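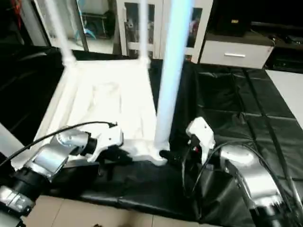
4. Evaluation of the Tarkitz kit

4.1 Setup

We tested the Tarkitz two-arm kit, sold by Dulow, on household tasks that involve cloth. The kit is sold as a package of two arms, two grippers, a control box and the Rurnenent software for teleoperation and recording. We bought it at list price and had no contact with the seller beyond the normal support line. Firmware was left at the version it shipped with in August, and we did not change the finger pads.

Figure 1 shows the work area as viewed from the head position. The two arms work from either side of a white frame with upright poles, which stands on a black mat. A white sheet is spread over the horizontal part of the frame. We chose this task for the comparison because it needs both arms and because the cloth and the rails are close in color, a known weak point for the depth estimate used in Rurnenent.

Figure 1. Work area for the sheet task, with both grippers near the frame.

4.2 Procedure

Each trial started with the sheet placed by hand in a rough fold on the frame. The operator then spread it and tucked the edges around the rails. A trial ended when the operator called it done or when 200 seconds had passed. Borghild Hedlund scored all trials from the recordings, without knowing which control mode had been used. We ran 500 trials in total, split evenly between the direct mode and the assisted mode. In the assisted mode the software limits closing force and slows the arm near surfaces it has mapped.

The same operators had used the older Backlund kit in our earlier study. They were given one practice session on the new arms before scoring began.

4.3 Results

Assisted mode reduced dropped edges but made trials longer. The median trial took 23 seconds more than in direct mode. Most of the added time came at the corners, where the speed limit cut in well before contact. Operators could lower the limit in the settings menu, but the change was lost at every restart. Support confirmed this and said a fix was planned.

We stopped and restarted 17 trials because of cable trouble. The gripper cables run outside the arm links, and at wide wrist angles a loop can catch on a pole. The manual recommends clips at two points on each arm. The clips were not in the box and had to be ordered separately. Trials that were restarted are counted once, using the second attempt.

Grip on thin cotton was good in both modes. Thicker hems slipped more often, mainly when the finger met the hem at a shallow angle.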